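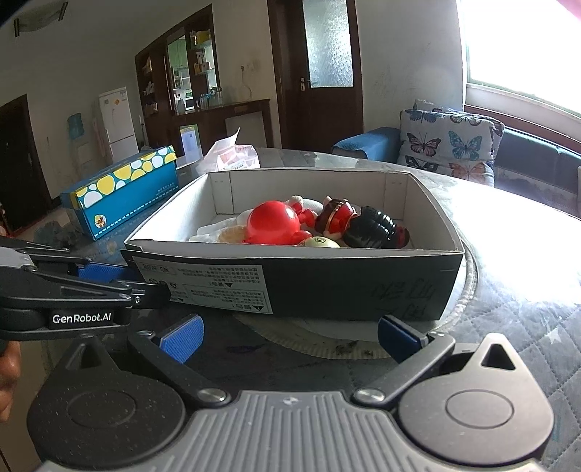

The planner is the easy bit, according to the first person I spoke to at the Gerodcombe open day, and it is the bit everyone pays for. I had not asked. I had only come in out of the car park and was looking for the coffee. But it set the tone for the afternoon, and I wrote it down on the back of my visitor slip.

I went to Gerodcombe because the invitation promised "manipulation software that works in real homes", and I have been to enough of these to want to see what is meant by works. The host was Gunon, who write the control side. Akeo do the perception, and the tool that ties the two together is called Abdelaziz, for reasons I did not catch. I had last seen it in February, when it crashed twice during a talk.

It did not crash this time. Credit for that. The interface has been tidied up, and you can scrub through a recorded demonstration and see the finger opening plotted against time, which I liked more than anything else on show. When the two hands lose track of each other the line goes grey. In the older version it simply carried on as though nothing had happened, and people trained on it.

Perception next. Akeo's model is asked to find things to pick up in household clutter: toys heaped in a shoebox on a bit of crumpled cloth, a glass table with the sun coming straight in off the window, that sort of thing. A red toy lying against another red toy is a fair test, and so is glass. On the recordings we were shown, the outlines were good. I asked who had chosen the recordings and was told they were "representative". I asked to see a bad one and we moved on to the next room.

The headline number was 100 test picks with 70 successes on objects the system had not met before. That is a decent figure if you believe it. What I could not get was a plain account of what counted as a success. Lifted? Lifted and put down somewhere sensible? One of the engineers said lifted, another said it depended on the task - and they were standing next to each other.

The planning talk was better. They replan 4 times a second and were open about why: any faster and the arm dithers, any slower and it reaches for where the object used to be. The speaker admitted that two hands working in the same box is still mostly solved by making one of them wait. I would have listened to another half hour of that. We got ten minutes, then a video with music.

Questions at the end were short. Somebody wanted to know about licence terms for the calibration tools and was sent to the website, where I have since failed to find them. Logs can be exported, but only in Gunon's own format for now.

Would I go again? Probably, if they publish the failures as well. Parking is free but there are few spaces, and the sandwiches had gone by two.

Visited 4/9/23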